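The Lid

When Elsa Westerberg came back to the house in Jiltum, the key was still under the same stone. She was surprised that it turned so easily. Her aunt Maj-Britt Blomqvist had lived there alone for many years, and she had always complained about that lock.

The letter from the lawyer was dated 03/01/2019, and it was short. The house was for Elsa. The boat was for the neighbor, Halvorsen, who had already taken it. The money, 700 crowns and a few coins, was in the tea tin, and the lawyer wrote "tea tin" as if it was the name of a bank.

Elsa had waited until June, when the road over the hill was dry. She put her bag on the kitchen floor and opened two windows. The air that came in smelled of the sea and of cut grass. For a while she only stood there and listened to the clock, and then she understood that the clock could not be going, and that what she heard was water falling from the tap.

She closed the tap with both hands.

In the evening Halvorsen came. He did not knock. He sat down in the chair by the stove, which was clearly his chair, and looked at his boots.

"She left you the house," he said.

"Yes."

"And me the boat."

"I know. Is it a good boat?"

"No," said Halvorsen. "It takes in water. I told her that for thirty years, and she said that I could repair it myself when she was dead."
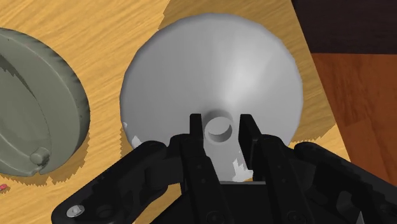
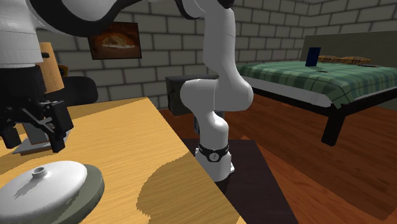
Elsa made coffee, because she did not know what else to do with a guest. Halvorsen drank it very slowly and told her about the winter, when the ferry to Vukari did not go and Maj-Britt had walked over the ice to buy yeast. Elsa had heard this story before, but in her mother's version it was sugar. While he talked she looked at the planks of the floor, which had the same reddish brown as in the bedroom where she used to sleep as a child. In those summers she knew every plank between the bed and the door, and which of them would wake her aunt.

"Was she angry with me?" she asked.

Halvorsen thought about it. He was a man who thought about a question also when the answer was easy.

"She was angry with the post office," he said. "She believed they were losing your letters."

Elsa did not say anything. There had been five letters in all those years, and none of them was lost. She had written them at the office in Skedgate, during lunch, and each of them began with an excuse for the one before.

"She read them to me," said Halvorsen. "The one about the dog was good."

"I never had a dog."

"No, it was the dog of some woman on your street. It ate a hat."

Then Elsa remembered it. She had invented most of that dog. The letter had been too short, and she had wanted to fill the page until the bottom. She had given it a hat to eat, and a bad character, and one white ear.

"She asked about it," Halvorsen said. "Every time it snowed. She wondered if they let it sleep inside."

He stood up and put his cup in the sink. At the door he turned around and took something out of his jacket. It was the lid of the tea tin, a little bent on one side.

"I borrowed it for the boat," he said. "There was a hole. It did not fit."

When he had gone, Elsa found the tin on the shelf above the stove. She pressed the lid on with her thumb, and it went down on one side and came up on the other. She tried it again from the other direction. Then she sat down at the table, took a sheet of paper from her bag, and wrote the date of that day in the corner.

Dear aunt, she wrote. The dog sleeps inside. It has its own blanket by the stove, and in the winter they let it lie on the bed, although it snores.

She wrote until the bottom of the page, and then she turned it over.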